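The hand on the top shelf

Yaowalak Srithong keeps her spare hands in a shoe cupboard. The cupboard stands in the back room of a prop and display hire shop in Gernport, between the sink and a rail of children's raincoats, and it holds everything from stiff plaster gloves to soft lifelike hands with creases in the palms.

She has run the shop for 15 years. Amateur theatres hire from her, and so do museums and a few window dressers. Most people come in for a chair or a telephone. The hands go out in August, when the groups start gathering things for autumn shows, and they come back grubby.

"People think they look after themselves," she says. "They put them in a box with a lamp and a bag of plums."

Soft hands mark easily. The surface takes up dust and ink, and printed paper is as bad as either. Srithong will not let them travel wrapped in newspaper. She uses plain white cotton, mostly old pillowcases, and ties the bundle with tape.

Cleaning starts with lukewarm water and a drop of washing-up liquid. She works from the wrist down to the fingertips with a cosmetic sponge, then goes back over the folds with a soft brush. Stains that have sunk in are left alone. She tried a strong solvent once, on a hand that had been leaning against a red curtain, and it took the colour off the knuckles as well as the curtain.

After drying, each one gets a light dusting of talc, and goes back in the cupboard on its back with nothing on top of it.

The charge for a week is £50, with a deposit. A local group, the Tremblay Players, has hired the same left hand for 3 productions. It has been a corpse, a saint's relic and a guest at a séance, and it still has a faint line of greasepaint at the wrist.

Sleeves matter more than most hirers expect. A hand lying on a table by itself looks like an object. Put a cuff over the wrist and people start wondering about the rest of the arm. Srithong keeps a drawer of single sleeves, cut from shirts and coats that were past selling. Checked flannel is the one asked for most, and she buys worn-out shirts for it whenever she sees them. White cuffs are difficult. They look smart for a night and then show every fingerprint.

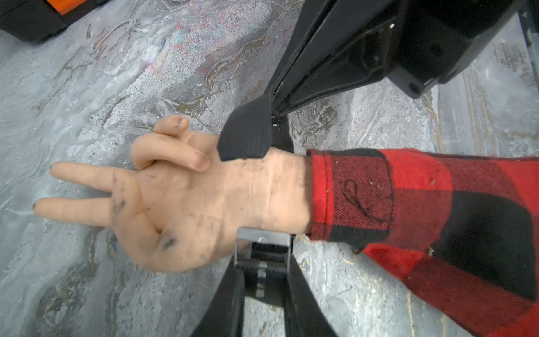
The pose is the other thing to settle early. Many cheaper hands are moulded in one position and will not be talked out of it. The better ones have wire inside, and the wire tires if it is bent back and forth too often. She asks hirers to decide on a gesture before they collect and then leave it be – pointing, beckoning, holding a cup.

A loose, half-closed hand is the easiest to believe in. Fingers spread evenly look like a shop glove. For the same reason she seldom cleans a hand right up to new. A bit of grime in the creases suits a gardener or a mechanic, and from the third row it gives the palm some depth.

Her stock list runs to 162 items, written in a ledger with a green spine. The hands take up two pages. Beside each is a note of its size, which side it is, whether it bends, and where it is marked. She checks the notes when a parcel comes in, under the lamp by the sink, before the hirer gets the deposit back.

Repairs are done on the same bench. Small splits can be closed with a suitable adhesive, put on with a cocktail stick and left overnight. A tear at the base of the thumb is harder, as that is where everything pulls. She has given up on two with that fault and uses them to test cleaning methods.

The Keltetti, a café theatre along the seafront, has a pair booked from next month for a play set in a boarding house. One will be found in a piano. Srithong has picked out an older one for that, slightly yellow at the nails, and is looking for a sleeve that will not catch on the strings.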